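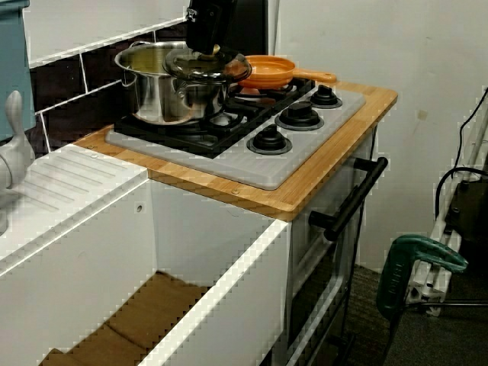
*Lid and pot, back burner. Soup again, apparently.*

May 26, 2018

Quick one tonight, dinner is late and I still have laundry going.

So the play kitchen is finally together. It's been in a box behind the couch since November and I kept stepping over it. Did it last night after bedtime, four hours, one cup of cold coffee. Instructions are all pictures, no words, and two of the steps look exactly the same. They are not the same. Took the oven door off and put it back on twice.

Ordered it from Kirnineo, 159 with shipping. Was going to get the cheaper one from Runico but the counter on that one was all plastic and I wanted some wood. Glad I did. The bamboo top is my favorite part, nice warm color and you can see the grain. Rounded corners in front too, which matters when somebody's forehead is at that exact height. I left the little screw caps for last and then couldn't find them. They were in my pocket.

Stuff I like:

- the grates. Black, look like the ones on a real stove
- orange flame under the burner. Tiny thing but it got a gasp
- three black knobs on the stove top. So much knob turning already
- the ribbed part next to the sink, for "drying". Everything gets put there. A sock got put there

Stuff I don't:

- white oven front. Already has jam on it
- the black bar handle on the oven sticks out and I've caught my hip on it, twice before breakfest

The pots came separate. Steel pot has a clear lid with a dark knob so you can check on the soup, and it gets checked A LOT. Orange frying pan is for eggs only, I've been told. I tried to put a pancake in it and that was wrong. I really didn't think the steel one would be worth the extra but it's shiny and has the two side handles and it feels like a grown up thing, so fine. You win, Skenemell catalog.

We put it against the wall where the bookcase was. Bookcase is in the hall now, books are on the floor of the hall, don't come over. Measured the spot first for once in my life and it fit.

Still need to do - a hook or something for towels, a bin for the fake food (it is everywhere, I sat on a lemon), felt pads on the bottom so it stops scraping when it gets shoved. Might paint the oven front next month. Maybe a green? I have half a can left from the bathroom. If anyone has painted one of these tell me if you sanded first or just went for it, I would much rather just go for it.

Also the bakery on Cárdenas is open again and they have the seeded rolls. Got six, have two left.

Ok real dinner now. Eggs, in the real pan.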